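Last updated: 27th September

The robotics club at Flurerside meets in a second-floor room with a sink in one corner and more monitors than desks. There are students in it from three departments, and one who has already graduated and still has a key. For the past year most of their time has gone into a project they call Toltine, a simulated household in which a robot arm has to clear, sort and put away small objects.

Mareike Reinholz started the project and still runs it. She is in her final year of mechanical engineering. Before that she spent two seasons on the club's line-following cars, and she says she was ready for something else.

"The cars were fun, but you spend most of the season soldering," she said. "I wanted something where you could be wrong ten times in one evening and try again. In simulation you can do that. You change a number, you run it, you go get a drink, you look at what happened."

Toltine is the club's entry for the student division of the Drekia challenge. Teams submit a control program, and the organizers run it on household layouts the teams have never seen. There are four room types: kitchen, hallway, office and bathroom. Each run lasts six minutes. A team gets points for every object that ends up where the task sheet says it should go, and loses points for anything dropped on the floor.

Reinholz said the rooms themselves were a surprise to her. She had expected the kitchen to be the hard one.

"Kitchens have big counters," she said. "You can be sloppy on a counter. The bathroom has almost no flat space, so everything gets put on top of something narrow. If you come in a little crooked you push three things off the back."

Benedikt Rothe writes the layout generator, the part of the software that decides what goes where before a run begins. He studies computer science and joined after seeing a sign-up sheet taped to a vending machine. His generator picks a room, picks a surface and drops objects onto it until a limit is reached. The objects come from a shared library, and the generator does not care whether they belong in the room.

"People ask me why there's a battery in the bathroom," Rothe said. "The task sheet doesn't promise you sensible houses. If our program only works when the toothbrush is in the cup, it's not going to score."

He keeps a folder of layouts that have given the program trouble. There were 64 in it when we spoke. Any change to the grasping code has to be run against the whole folder before it is merged, a rule the club agreed on in the spring after a bad week in which two people fixed the same thing in opposite ways.

The toilet tank layouts make up a good part of that folder. The lid is flat and fairly shallow, there is a wall right behind it and another to the side, and the arm has to reach across from its own spot in the room with the hand pointing down.

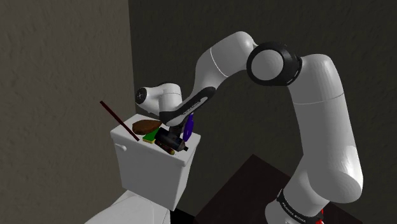 Mitali Debnath would rather have fewer objects and better physics. She told me she had argued for that since the first month, and that a crowded lid teaches the program a lot about crowding and very little about how a sponge behaves when it is squeezed. In the simulator, she said, the sponge is as stiff as the flashlight, and any score the club gets from picking it up should be treated with suspicion.

Reinholz does not disagree. "Mitali is right about the sponge," she said. "We had a vote and I was on the other side, but she's right about the sponge. Drekia uses the same rigid models, so for the points it doesn't matter. For learning something, it matters."

The compromise was to split the work. Debnath now has a branch of her own where she is testing soft contact on a handful of objects, and she reports on it every other week. It runs slowly. A grasp that takes a few seconds in the main version can take the better part of an hour on the club's machines, and she usually starts a batch before going home.

The rest of the team works on order. When objects lie close together, the arm cannot pick any one of them at random, and most of the code written over the summer deals with which to take first. Emese Csonka wrote the version now in use. It scores each object by how much free room there is for the two fingers and how many neighbors would be touched on the way in.

"It started as a very short function," Csonka said. "Then we found out that long thin things break it. A rod leaning on something has lots of free room at the top end, so the score says take it. You take it, and the other end sweeps across everything else."

Her fix was to check the whole path of the object on its way up, including the part the gripper isn't holding. It cost her most of September and made the program slower. The team now loses a few seconds per pick and drops less.

I asked how much less. Csonka opened a spreadsheet. Over 200 test runs, drops had fallen by about a third. She was careful to add that the runs were all on layouts from Rothe's generator, and that the organizers' layouts could be different in ways the club hasn't thought of.

That worry came up with everyone I spoke to. The club has no access to the judging layouts, only a short written description of each room type and a list of objects. Rothe has read the description many times. He pointed out one sentence that says surfaces "may be partially obstructed," and said he still didn't know whether that meant furniture, walls or other objects. He put in all three.

The arm model was easier. The challenge fixes it for every team, a Franka with a two-finger hand, so the club has never had to argue about hardware. A real one is out of the question on a student budget. Reinholz has worked with one during an internship at Brandes, and she said the main thing she brought back was patience with joint limits.

"In the simulator you can ask for a pose and the arm goes there, or it gives you an error and you shrug," she said. "On the real one you learn to think about the elbow. Where is the elbow going to be when the hand is over there? I make new people draw it on paper."

The new people this fall include Mereana Faulkner, a sophomore who had never written a line of control code before the first meeting. Her job is replaying failed runs and writing down in plain words what went wrong. The club used to tag failures automatically, with labels like "collision" or "timeout," and found that the labels hid more than they showed.

"I watch it at quarter speed," Faulkner said. "Most of the time the program thinks the problem is the last thing that happened. The purple one falls over, so it says the purple one is the problem. But you go back a bit and the hand brushed something else two moves earlier."

Her notes are kept in a shared document that is now longer than the project's manual. Csonka reads it before every meeting. Two of the changes in the current version came straight out of it: a higher lift before the arm moves sideways, and a short pause after each release so that objects can settle.

Faulkner said she plans to start on the code in the winter. She has been given the hallway rooms, where the generator mostly uses a shelf and a bench.

The submission window is still some weeks off. Before then the club wants to cut the planning time, clean up the logging and decide what to do about the one case that still stops the program outright, when every object on a surface scores too low and the arm simply waits. Debnath thinks it should nudge something. Csonka thinks a nudge will cost more points than it gains. They had planned to settle it at the meeting I sat in on, but the test machine was installing updates, and the discussion moved on to who would order the pizza.

Reinholz graduates in the spring. Asked who takes over Toltine after that, she looked across at Rothe, who was wearing headphones.

"He doesn't know yet," she said.

Get campus stories in your inbox every other week. Enter your email address to subscribe to our newsletter. You can unsubscribe at any time.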